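Progress Report, Plutholm School Supply and Hygiene Closet
Submitted to the Valtine Fund, 5/3/24
Prepared by Iresha Khan, program coordinator

Since January the closet has filled 1156 requests from students and families. Soap, shampoo, and socks went fastest. Notebooks moved slowly until the semester change and are now down to one shelf.

The closet is open at five schools. Jalali Middle School joined in March after its front office cleared a storage room for us. School nurses hand out most items during the day, and families can pick up larger bags on Thursday evenings.

Spending is on track except for delivery. Our van rental went up and we moved $36 a month from printing to cover it. We are asking to keep that change through the summer.

Two problems are still open. The order form is only in English and Spanish, and the Vurnis site has no locked cabinet. A used one has been offered and we are waiting on the district to approve it.
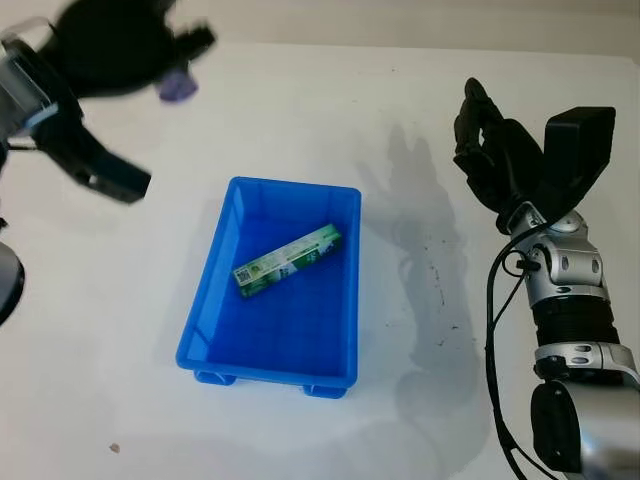
Blue tray with a long, narrow carton inside.

Next steps: translate the form, train 15 student helpers before fall, and restock laundry soap. The next report will include the summer pickup schedule and a full list of purchases.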